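Subject: Re: [grulbridge-gardeners] Tidying the potting table
List: Grulbridge Allotment and Houseplant List

Replying to the message from earlier this month, quoted in part:

> We have the use of a table at the Roltville end again and I would like to
> keep it in better order than last year. Every spring the gloves end up in
> one heap, the markers dry out because the caps go missing, and half the
> plant labels can't be read by June. Does anyone have a system that holds
> up? I don't want to buy a cabinet. There is a little money left, 40
> dollars at most, and I'd rather spend it on compost.
>
> Also, is it worth washing cotton gloves or should we just replace them?

You don't need a cabinet. Wire baskets on the wall will do nearly everything a cabinet does, and they let things dry. We went through this a couple of years back and settled on a few habits that cost very little.

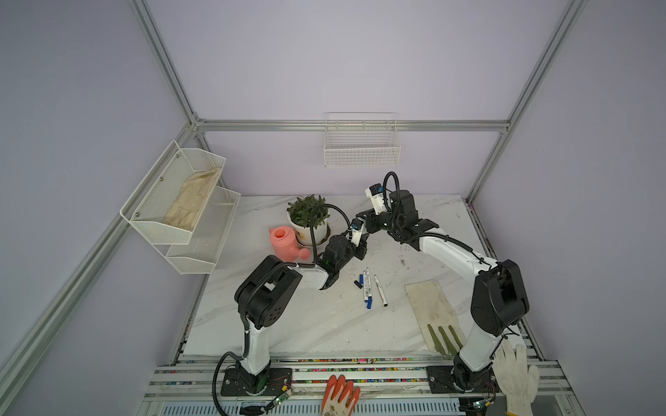 Gloves are the main problem, so I would start with them. Sort by what they are for before you think about where they go. Coated gloves are for pots, wet soil and anything with thorns. Plain knit cotton is for light work and for handling labels. Don't put them in the same basket, as the cotton picks up grit from the coated ones and then marks everything. A two-tier wire shelf on the side wall is enough if you give each kind its own tier. With one glove folded in the top basket and the lower one empty, there is plenty of room left for the gloves still out on the table. Fold each pair cuff into cuff before it goes up. Loose singles go in a separate box, and if the mate hasn't shown up in 6 weeks the single becomes a rag.

On washing: yes, wash the cotton ones. Cold water, no softener, hang them by the fingertips. They shrink a little the first time, so buy a size up. The coated ones I rinse under the outside tap while I'm still wearing them and then leave over a rail overnight. Don't put those in a dryer. I did it once with a pair from Claeys and the palms went tacky.

Markers. Cap them as soon as the label is written, before you reach for the next pot. Store them flat. If the cap is gone, wrap the tip in plastic film and use that one up first. For labels that have to last outdoors I have gone back to soft pencil on white plastic. It looks faint but it was still readable after two winters at Rirham. Marker is fine for anything that stays inside. 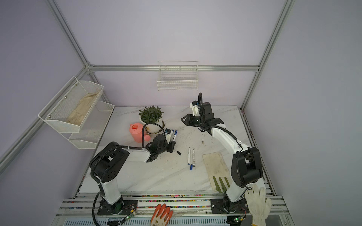

The other habit that helped was picking a fixed spot for the plant and the watering can and leaving the middle of the table clear. Back left suits us. If the can lives next to the plant, it gets used, and you aren't carrying water across whatever is laid out in front. Empty it when you finish. A small can left half full goes green inside and the spout clogs. And put a saucer under any pot that stays on the table, particularly if the top is pale, or you will be scrubbing rings off it.

For the back wall, one open basket hung from a rail is useful as a place for things in progress: seed packets, twine, the batch of labels you are partway through. Clear it out at the end of the day. We let ours fill up one October and found a bag of 200 labels at the bottom that we had already reordered.

As for the money, the baskets we bought were the plain kitchen sort. Two of them and a handful of hooks should leave you most of the 40 dollars for compost. If you want the hooks we used, reply off list and I'll look up the size.

Plot 6, Roltville side

--
You are receiving this because you are subscribed to grulbridge-gardeners.
Members: 1,116
To leave the list, send a blank message with "unsubscribe" in the subject line.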